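Why Does Your Voice Bounce Back? All About Echoes

Have you ever shouted "HELLO!" into a big empty gym and heard a faint "hello" come right back at you? That was an echo, and it was made by you!

Sound starts with a wiggle. When you shout, your throat shakes the air next to it, and that air bumps the air beside it, and so on, super fast, until the wiggle reaches somebody's ear. We call that traveling wiggle a sound wave.

When a sound wave runs into something big and hard, like a cliff or a brick wall, it bounces (a lot like a rubber ball!). If the bounce gets back to you late enough, your ears hear it as a second sound. The wall has to be pretty far off. Try standing 60 feet from the side of a school building and clapping once, hard. You should catch a quick little clap coming back.

So why doesn't your bedroom echo? Your room is small, and the bounces come back so fast that they blend in with your voice. Soft things help too! Rugs, curtains, pillows and stuffed animals soak up sound and let very little of it go. 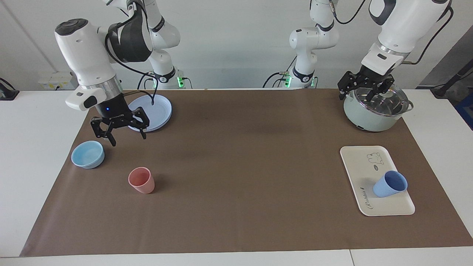 Bats are the real echo champions. Many of them squeak in the dark and listen for the bounces to find out where the moths are, and their squeaks are often too high for us to hear. Dolphins do the same kind of thing underwater with clicks. Wow!

Want to go echo hunting? Good spots are tunnels, empty parking garages and canyons. Bring a grown-up, clap once, then stay very quiet and listen. Karla Ibarra, age eight, wrote to us from Prisley that her best echo ever was under the footbridge, and that it answered her twice!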